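From: Anderson Siqueira
To: sim-demos list
Date: 03/07/2024
Subject: Re: [sim-demos] How many views per episode?

On the Skolville thread, Sampaio wrote:
> We've been recording from one overhead camera and the policy
> gets lost as soon as the arm blocks the drawers. Is it worth
> adding the wrist views, or do they just fill the disk?

Add them! We went through the same thing with the Brasstead cabinet task and I'm a convert. We now save the overhead view plus one from each wrist, all on the same clock, and I check a few moments from every batch by eye before anything goes to training.

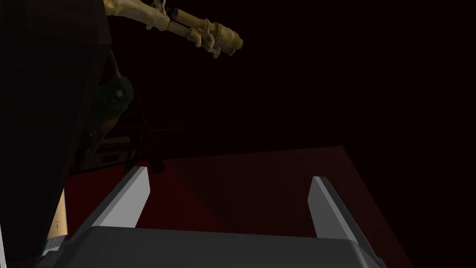

Wrist view, gripper open, red tabletop beyond the fingers.

The room lighting is set very low in this batch. I was tempted to brighten it, but I'd sooner the model learned to cope - we vary the light level between batches and keep the dim ones in. The wrist views do suffer for it at times. 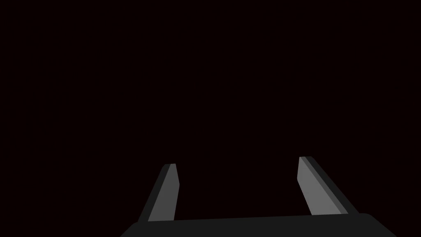
My rule at the moment is that a dark stretch stays in as long as the joint readings are complete. The learner gets those as well, so a black background needn't spoil an episode. What I do throw out is anything where the streams have drifted apart, and in November that cost us 40 episodes out of 500. Painful, but the fix was one line in the logger.

For the overhead camera, try tilting it so you get the cabinet top and the drawer fronts together. It made labelling so much quicker for us. 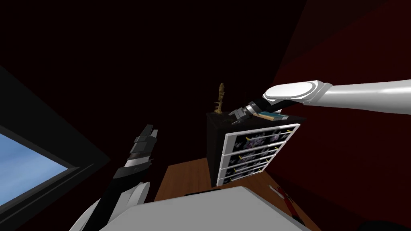 I'd also record both arms the whole way through, even when one is only waiting. Knowing when to stay put is a behaviour too, and it's a lovely thing to watch the policy pick up.

Disk use is fine if you compress each view separately. Happy to share the Gradosura export script, just bear in mind it still expects 4 streams and will complain if you give it three.

Cheers,
Anderson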